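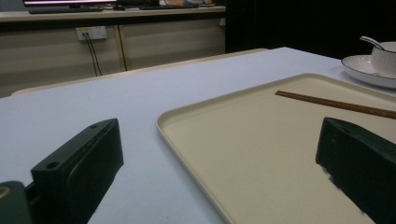 February 28, 2026
Glaze batch 13, Kutia base. Dry mix 635 g, sieved twice. Settled hard overnight again, so I added 2 g of bentonite and stirred it back up. Minoru Tamura wants the Arnis clay tested under it before the May firing. Tiles cut, drying on the shelf.
Cone 6 shelf: 49 tiles, no room for more. Crawling on the thick dips, edges fine. Ask Safta Bucur for her notes on the old Sasaki white.
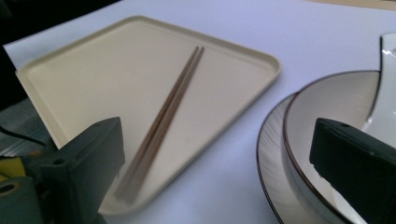 Cream square tray, chopsticks laid across it.
Next: thinner dip, same clay.
Last updated: 6:40 pm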